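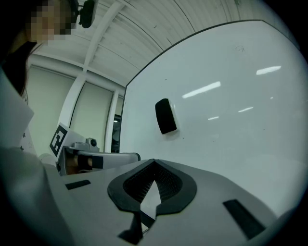

Stop Sending Out the Practice Recordings

Every amateur wind band I have played in over the past 30 years has changed in the same way. A new piece gets handed out on rehearsal night, and before most of us are home there is an email with a link to a recording. Sometimes it's a professional band. Sometimes it's a computer playback of our own parts, one track per section, with a click running underneath. Members are told to listen to it and play along until they have it.

I think we should quit doing this, at least for the first three weeks of any new piece.

I play second clarinet in the Kozan Wind Band, and before that I spent a long time in the Rosomum Players, who rehearsed in a church basement and had no recordings of anything. When the folders came out we read through the piece, badly. The second time was a little better. By the fourth rehearsal we knew where the trouble was, and we knew it as a group, having all gone over the same cliff at the same bar.

What happens now is different. People arrive at the second rehearsal sounding fairly good. They have played along with the track at the kitchen table and they can get from the beginning to the end. Then the conductor takes it four clicks slower than the recording and half the band falls apart. They learned the track. They can play their part as long as something else is holding the time for them, and in a band of amateurs nothing is going to hold the time for you except the people on either side.

Gönül Özkan, our principal flute, disagrees with me, and her argument is a fair one. She says most of our members work full time and many of them can't look at a line of sixteenth notes and hear it in their heads. The recording gets them in the door. Without it they would sit at home with a page of black dots, get discouraged and stop coming. She taught middle school band for years and she has watched kids quit over less.

I take that seriously. But I also think reading is a skill that goes away when you don't use it, and we have given people a reason never to use it. We did a sight-reading night last March, no audience, easy music, and it was rough. Players who had performed a hard overture the month before could not get through a march meant for ninth graders. Dotted eighths were turning into triplets all over the room. Nobody had been asked to work out a rhythm from the paper in a very long time.

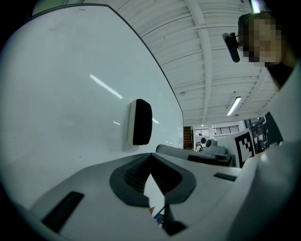 The whiteboard, with its eraser.

The section tracks are worse than the full recordings. Our band has a subscription to a service called Previk that makes them from the scores, and I'm told the library has 1,627 titles in it. The computer plays every note the same length and gives every accent the same weight. It never breathes. If you practice with it for a month you will stop breathing where a person would breathe, and I can hear this in our low brass, who now come in after every rest with the same flat attack. Taner Saraç plays bass trombone and he put his horn down during a chorale this fall and asked if we could please do it once as if we were singing. We did. It was the best thing we played all night — slower, a bit ragged at the ends of phrases, and together.

There is a money question too, though a small one. We pay $200 a year for the tracks. That would cover an extra sectional or two with a paid coach. Lợi Đào came in to work with the percussion section before our last concert and spent most of an hour on 3 bars of a snare part, having the players say the rhythm out loud, then clap it, then play it on their knees. Those bars were solid at the concert. I don't think any of the players had listened to a recording of them more than once or twice.

I am not against recordings in general. I own too many of them. A good performance tells you what a piece is for, and once the notes are in hand I would encourage everybody to go and find several, by different bands, at different tempos. Play-along albums have their uses as well, mainly for drummers and bass players who don't have a band within driving distance. Ours is in the same building every week.

So my proposal to the Kozan players is a modest one. Hand out the music and keep the link back for three weeks. Anyone who has real trouble with a part can ask a stand partner, or come early, when there are usually a few of us in the room anyway. After that send whatever you like. We start on the winter program 27th October and I would like to try it with that set.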